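Tennis balls, the Griltthorpe table, and a lot of driving
Gallery: Teaching by Hand
Posted by Amna Khattak, 4/6/19

Hi again! This page goes with the teleop project I keep going on about. The short version: I sit in a chair with a controller in my hand, I drive an arm through a small job over and over, and every run gets saved so the arm can learn to do it without me. 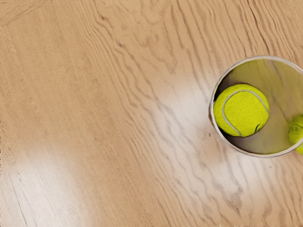 Putting balls in a container was my pick for the first task, and Haris Lashari thought it was far too easy. (He changed his tune after his first ten minutes with the controller.) We do the practice rounds in the simulator and then move over to the bench at Griltthorpe. The overhead view is the one I drive from most, and I've gotten very fond of it, wood grain and all. One tennis ball is down inside the pale rim, over against the left wall, and another is partly in view at the far right edge; both down inside, as far as I'm concerned, is a finished run. The shiny patches on the wood bugged me for ages. Saqib Afridi put those reflections in on purpose so that the learner wouldn't get used to a nice flat tabletop, and I grumbled, and he left them in.

Some notes on the driving, for everyone who wrote in after the last gallery

The controller is the plain kind you hold like a flashlight. Move your hand left, the gripper goes left. Tilt your wrist, it tilts. There's a trigger for open and close and a thumb button that lets go of the whole arm so you can rest your elbow, and I use that thumb button more than anything else on it! You'd think the hard part would be the grabbing. For me it's the letting go. A tennis ball is fuzzy and a bit springy, and if you open up too high it hops, and if you go too low you bump the container and push the whole thing sideways. My best runs are the boring ones, where I come straight down, wait a beat, open, and come straight up.

Waiting a beat was Sobia Talpur's idea. She watched a bunch of my early recordings and said I drove like I was late for a train. The trouble with rushing is that the arm copies it. It copies everything. I had a habit of wiggling a little before each grab, a nervous thing, and sure enough the first trained version wiggled too, in exactly my way, which was funny for one afternoon and then very much not funny.

How many runs did it take?

We saved 552 of them in the simulator. Of those, 171 got thrown out, mostly mine, mostly from the first week in May. A run gets tossed if a ball leaves the table, if I stop halfway and think about lunch, or if I have to take more than one stab at the same ball. Haris wanted to keep the second-try ones so the arm could see what a recovery looks like. I said no at first because they're messy to watch. We're now arguing about it again and I think he may be winning.

By hand or by remote?

Lots of you asked about this one. By hand means you grab the real arm and push it through the motion yourself, with the motors gone soft so it gives. I love it for teaching a path, say around a corner or over a box lid, and it takes no practice at all. My niece could do it. But your own arm ends up all over the camera view, and you can feel the table through the thing, so you end up making tiny corrections that the arm has no way of sensing by itself. With the remote I only know what the cameras know. If I can't tell whether a ball is over the opening, the arm can't tell either, and that keeps me fair.

In the simulator there's no choice, of course. No arm to grab! So I learned the remote there, and by the time I sat down at the bench my thumb already knew where everything was.

Kahraman, our training setup

Kahraman is the name Anum Gilani gave the program that does the learning. She runs it overnight and leaves me a note in the morning saying which runs it liked and which it didn't. The notes are short. One just said "elbow." I went back and looked, and yes, I'd been swinging the elbow out wide every time I reached for the far side. Fixed it the same day, then caught myself doing it again the next one.

Things I'd do differently

Start with the chair. My first chair had arms on it and I kept knocking the controller against them, and you can hear it in the sound on the bench recordings, clonk, clonk. I'd also change where the container sits much earlier. I left it in one spot for way too long and got really good at that one spot. Then Saqib slid it over and I felt like a beginner. Now it moves between runs, and sometimes it ends up so far right that it's partly out of the overhead view, so I have to lean on the side camera to finish the drop.

Also, drink water before and not during. Don't ask.

What's next

The Clulldale folks have offered us bench time, and Sobia wants to try something soft, socks maybe, or a dish towel. I want to try stacking cups. Haris wants to do the tennis balls all over again with a taller container, and I have told him he can drive those himself.

If you've got a remote setup of your own, tell me what you use for the trigger. Mine squeaks.

Previous gallery: Ukwood open day
Next gallery: Socks (coming when Sobia is ready)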